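採用情報 > 技術職 > 土質試験 > 試験技術員(物理試験担当)

試験技術員(物理試験担当)募集要項

Mostevmont土質試験所では、物理試験室に勤務する試験技術員を募集する。配属先はFlosdale分室とし、主として盛土材料、河川堤防の補修材料、造成地の基礎地盤から採取された乱した試料の物理試験に従事する。力学試験(一軸、三軸、圧密)は本所の力学試験室が担当しており、本募集の対象ではない。ただし、本所の繁忙期には供試体の含水比測定と試験後の試料整理を分室で引き受けることがある。

募集の背景

分室の年間受入試料は4000件で、このうち粒度試験を伴うものが大半を占める。昨年度からDovhaniuk地区の堤防補修に関する試料の受入が始まり、細粒分の多い試料の割合が上がった。沈降分析は一件当たりの拘束時間が長く、ふるい分けのみで完了する試料と同じ人員配置では報告期限の管理が難しい。今回の採用者には、まず沈降分析の工程を一人で回せる状態になってもらい、その後、液性限界・塑性限界試験と突固め試験に担当範囲を広げてもらう。

現在の物理試験室の主任はボフダナ・シルコ、試料受入と前処理の担当はナビラ・ヌグロホである。採用者の直接の指導はヌグロホが行い、測定値の照査はシルコが行う。

業務内容

1. 試料の受入と登録
搬入された試料袋の表示と依頼書の記載を照合し、受入番号を付す。表示の欠落、袋の破損、二重袋の内側への水の滲出があった場合は、受入票の備考欄に状態を記載したうえで依頼者に照会する。照会中の試料は前処理に回さない。地点名の表記が依頼書と袋で異なる場合、どちらかに合わせて書き直すことはせず、両方を併記して照会する。

2. 前処理
空気乾燥、解きほぐし、四分法による縮分を行う。有機質分の多い試料と火山灰質の試料は、乾燥により粒子の団粒化や塑性の変化が生じるため、非乾燥法で扱う。どちらの方法で処理したかは報告書の記載事項であり、後から判別できないため、処理の開始時に記録する。解きほぐしの際に粒子を破砕しないこと。風化の進んだ砂岩や泥岩の礫を含む試料では、どこまでを団粒とみなし、どこからを礫とみなすかの判断が結果を左右する。判断に迷う試料は単独で進めず、主任に確認する。

3. 含水比、土粒子の密度
含水比は炉乾燥法による。同一試料から複数個を採って平均し、個々の値の開きが所内基準を超えた場合は再測定とする。土粒子の密度はピクノメーターを用い、煮沸による脱気を行う。煮沸時間は土の種類によって異なり、所内手順書の表に従う。

4. 粒度試験
粗粒分はふるい分析、細粒分は浮ひょうによる沈降分析とする。沈降分析では、分散剤の添加量、撹拌時間、読取時刻、懸濁液の温度を所定の用紙に記入する。読取時刻に遅れた場合は、予定時刻ではなく実際の時刻を記入する。予定時刻を記入した用紙は照査の段階で差し戻しとなる。

5. 液性限界・塑性限界試験
黄銅皿を用いる方法を標準とする。落下高さは試験の開始前に毎回点検し、点検の記録を残す。塑性限界は個人差の出やすい試験であるため、採用後の最初の期間は既に値の確定した試料を用いて訓練を行い、熟練者との差が所内基準に収まってから実試料を担当する。

6. 突固めによる土の締固め試験
モールドとランマーの組合せ、試料の準備方法、繰返し法と非繰返し法の別は、依頼書の指定による。指定のない場合は、最大粒径と材料の用途を確認して主任が決定する。含水比の調整後は、密閉して一晩静置してから試験に供する。粗粒で透水性の高い試料はこの限りではない。

7. 器具の管理
ふるいの目開きの点検、天びんの日常点検、乾燥炉の温度分布の確認、浮ひょうの検定値の管理を行う。摩耗したふるいは廃棄札を付けて隔離し、代替品の検定が終わるまで当該目開きの試験を止める。

8. 記録と報告
測定値は紙の用紙に記入した後、所内の集計表に転記する。転記者と照査者は別の者とする。用紙の訂正は二重線と署名によるものとし、修正液、消せる筆記具、貼り紙は使用しない。

9. 試料の保管と廃棄
試験後の残試料は報告書の発行後も一定の期間保管し、依頼者の了解を得て廃棄する。汚染の疑いがある地点からの試料は、一般の残土と区別して処理業者に引き渡す。

10. 洗浄と清掃
使用した容器、ふるい、撹拌羽根は当日中に洗浄する。細粒土を含む洗浄水は沈殿槽を経由させ、直接排水しない。沈殿槽の汚泥の引抜きは分室内の持ち回りとする。

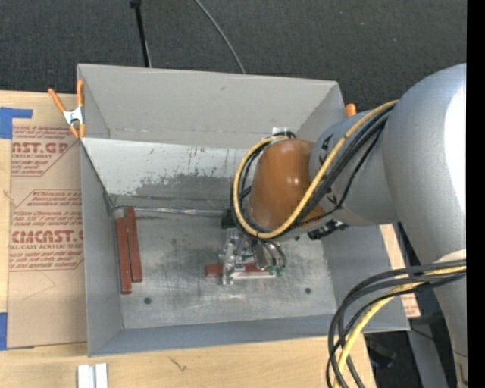
勤務場所の環境については、応募前に次の点を確認されたい。分室の試験室は、乾燥炉を常時使用するため夏季の室温が高い。沈降分析を行う恒温室のみ温度管理がなされている。前処理室では粉じんが発生するので、局所排気装置を運転し、防じんマスクを着用して作業する。ふるい振とう機の運転中は耳栓を使用する。粉じん、騒音とも定期の作業環境測定の対象であり、結果は分室の掲示板で閲覧できる。

試料袋と突固め用の器具には重量物が含まれる。運搬には台車と昇降台を使用し、単独で持ち上げる作業には所内の重量制限を適用する。腰部に既往のある者については、前処理と突固めの割当てを調整するので、面接の際に申し出ること。申出の有無は選考の結果に影響しない。

応募資格

必須とするもの
・高等学校卒業以上、またはこれと同等の学力を有すること。
・日本語で書かれた試験手順書を読み、手順どおりに作業できること。
・手書きの数字を他人が誤読しないように書けること。
・普通自動車の運転免許(試料の集荷のため。マニュアル車の運転は要しない)。

望ましいもの
・土質試験、骨材試験、コンクリート試験、または水質・底質分析の実務経験。
・地盤工学、地質学、土壌学、土木工学のいずれかの履修歴。
・表計算ソフトで、参照関係の壊れた式を見つけて修復した経験。
・堆積物の肉眼観察と記載の経験。色調、粒径、混入物の記載が統一された用語でできれば足りる。

土質試験の経験がない応募者も選考の対象とする。過去の採用者には食品分析、窯業原料の検査、測量補助の出身者がいる。経験者については、前職で使用していた手順と当所の手順が異なる場合、当所の手順に従ってもらう。改善の提案は受け付けるが、手順書の改訂前に現場で運用を変えることは認めていない。

勤務条件

雇用形態 期間の定めのない雇用。試用期間を設ける。試用期間中の給与と休暇は本採用後と同一とする。
勤務時間 週40時間。始業は8時30分、終業は17時30分、休憩は昼に1時間とする。
時差勤務 沈降分析の読取時刻の都合により、始業を7時30分とする日がある。該当日は前の週のうちに割当表で示す。
時間外勤務 発生した場合は全額を支給する。長時間後の読取が終業後にかかる試料は、原則として翌朝の開始に組み替える。
休日 週休2日、祝日、年末年始、所の定める夏季の休業日。
給与 当所の技術職給与表による。前歴の換算方法は面接時に書面で示す。
手当 通勤手当、住宅手当、扶養手当、資格手当。
保険等 社会保険、雇用保険、労災保険。退職金制度あり。
被服 作業服、安全靴、防じんマスクを貸与する。度付きの保護眼鏡は費用の全額を当所が負担する。
健康診断 定期健康診断のほか、粉じん作業に係る健康診断を実施する。

転勤は、Flosdale分室と本所の間に限る。Pondberg倉庫は残試料の保管のみに使用しており、常勤の配置はない。ただし、保管試料の出し入れのために月に数回、半日程度の出張がある。出張時は所有車を使用し、私有車の業務使用は認めない。

育成計画

採用後の訓練は工程ごとに区切って行う。各工程の終わりに、値の確定した管理試料を用いた確認試験を実施し、結果を個人の技能記録に綴じる。確認試験が所内基準に達しない場合は、同じ工程の訓練を延長する。延長の回数は昇給の査定に用いない。

最初の工程は含水比と試料受入である。作業そのものは単純だが、受入番号の取違えは以後のすべての試験値を無効にするため、ここでの訓練期間は短縮しない。続いてふるい分析、土粒子の密度、沈降分析の順に進む。コンシステンシー試験と突固め試験は、沈降分析の確認試験に合格した後に開始する。試料の記載については、前処理の訓練と並行して標準試料を用いた演習を行う。標準試料は色調と粒度の異なるものを瓶に分けて保管しており、随時参照してよい。

外部の講習会への参加は業務として扱い、受講料と旅費を支給する。資格試験は受験料を初回に限り支給する。地盤工学関係の専門書は分室の書架にあり、持出しには貸出簿への記入を要する。所外との試験値の比較(共通試料を複数の試験機関で測定するもの)には毎年参加しており、採用者にも担当工程の範囲で測定に加わってもらう。

データの取扱い

試験値は依頼者に帰属する。未公表の地点名、工事名、試験値を所外で話題にしないこと。撮影した試料写真の個人端末への保存は禁止する。依頼者から期待値を知らされた場合でも、測定値をそれに近づける操作を行ってはならない。期待値との差が大きいときは、まず器具と計算を点検し、異常がなければ測定値をそのまま報告する。再試験を行った場合は、初回の値と再試験の値の双方を記録に残す。

この項目への違反は懲戒の対象となる。一方、誤りの自己申告は懲戒の対象としない。試料の取違え、秤量の誤り、読取の失念は、気付いた時点で主任に申し出ること。

選考方法

書類選考 応募書類により行う。結果は全員に通知する。
実技 電子天びんを用いた秤量、用紙への記入、簡単な計算を行ってもらう。電卓は当所で用意する。土質試験の知識は問わない。計算は含水比と単位の換算を扱い、必要な式は用紙に記載してある。
面接 実技と同日に行う。面接者は分室長のフリホリー・サウチュク、物理試験室主任のボフダナ・シルコ、庶務担当のヴィラ・ボイコとする。
室内見学 面接の後、希望者に前処理室、恒温室、突固め室を案内する。床が滑りやすい箇所があるため、踵の低い靴で来所すること。

実技で使用する試料は乾燥した砂であり、粉じんの出る作業は含まない。利き手、視力、聴力等に関して器具の配置や照明の変更が必要な場合は、事前に連絡があれば対応する。

分室長と力学試験室のフセヴォロド・サウチュクは親族関係にある。同人は本件の選考に関与しない。

応募書類

(1) 履歴書。様式は問わない。写真の貼付は不要。
(2) 職務経歴書。試験または分析の経験がある場合は、試験項目、使用した機器、担当した工程(前処理、測定、照査の別)を記載すること。
(3) 志望理由。900字以内。
(4) 次のいずれかについての小文。200字以内。
 ア 同じ試料を二度測って異なる値が得られたとき、最初に確認する事項
 イ 手順書の記載と現場の運用が異なっていることに気付いたときの対応

(4)は正解を求めるものではなく、書き方の確認に用いる。未経験者は試料を身近なものに置き換えて書いてよい。字数を超過した書類も受理するが、超過部分は読まない。

応募方法

書類は郵送または持参による。封筒の表に「試験技術員応募」と朱書きし、Flosdale分室の庶務担当ボイコ宛てとする。持参の場合の受付時間は9時から16時までとし、正午からの1時間は受付を行わない。集荷口は試料搬入車の動線にあたるため、歩行者は建物南側の入口を使用すること。

受付は5月末まで行う。採用が決定した場合は、期限前であっても受付を終了する。着任時期は7月を予定しているが、現職の都合がある場合は面接時に相談に応じる。

提出された書類は選考の目的にのみ使用する。不採用の場合の書類は、返信用封筒が同封されていれば返送し、同封がなければ選考終了後に裁断処分する。面接に要する交通費は、公共交通機関の実費を当日に精算する。領収書の出ない区間は、経路と金額を所定の用紙に記入すること。

照会事項

過去の募集で照会の多かった事項を以下に記す。

短時間勤務について 沈降分析を担当しない場合に限り可能である。給与は勤務時間に応じて換算する。希望者は履歴書の余白にその旨を記載すること。

現場での試料採取について 本職の業務に含まない。採取は依頼者または調査会社が行う。集荷時に採取現場へ立ち入る必要が生じた場合は、分室長の許可を得て、現場側の安全教育を受けた後とする。

再応募について 過去に不採用となった者の応募を妨げない。前回の応募書類は参照しない。

在宅での勤務について 集計表の照査を含め、在宅では行わない。原用紙を分室外に持ち出せないためである。

業務内容に関する照会はヌグロホ、勤務条件と手続に関する照会はボイコが受ける。電話での照会は15時以降とする。午前中は試験室の担当者を呼び出せないことが多い。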